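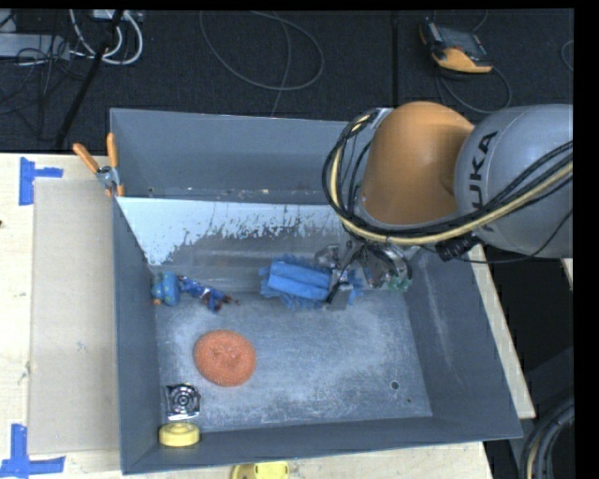
Scorer and Fixtures Data Officer (part-time)

Takel District Cricket League
Reporting to: Tsz-kin Fu, League Operations
Contract: 19 hours a week, fixed term to the end of the season, with possible renewal

Background

The league runs 3 senior divisions and a junior competition on grounds between Neltis and Jidus. Scorecards arrive by post, by email and through the online scoring form, and at present they are checked by different people using different methods. The archive holds 2,260 scorecards from past seasons, many of them on paper. We are appointing one person to look after current results and to bring the archive into a single format.

Duties

Check each weekend's scorecards against the umpires' returns and correct errors in extras, fall of wickets and bowling analyses.
Publish confirmed results and updated tables by 6 pm on the Sunday. Matches under query are marked as provisional.
Enter rearranged fixtures and notify both clubs and the appointed umpires.
Transcribe archive scorecards in season order, starting with Division Two. Where a card does not balance, enter it as written and record the difference in the notes column – do not adjust the figures.
Keep the player register free of duplicate entries. Transfers between clubs must carry the same registration number.
Answer club queries on averages and qualification for finals.

What we need

A sound knowledge of the Laws as they affect scoring, including penalty runs, short runs and retirements. Experience of scoring full matches in a book, in a linear or box system. Confident use of spreadsheets, including lookups and simple checks. Clear written English.

A scoring qualification is useful but not required. So is experience of rain-adjusted targets, which apply in the cup only. No coaching or playing background is expected.

Hours and place of work

Hours fall mainly on Sunday afternoon and evening, with the rest spread over 2 weekdays agreed with the line manager. Archive work is done at the league office at Ventura House, as the paper cards may not be taken off site. Results work may be done from home. Travel to grounds is occasional and paid at the league's mileage rate.

How to apply

Send a CV and a covering letter of no more than two pages to Yolotzin Carrillo at the league office. State which scoring systems you have used and at what level. Shortlisted applicants will be given a scorecard containing errors and asked to correct it, with access to the Laws and the league's playing conditions. Interviews will be held in July.

Please tell us in the letter if you need any changes to the interview or the test. Applicants registered with a member club may apply but must declare the club – scorecards from that club will be checked by the line manager.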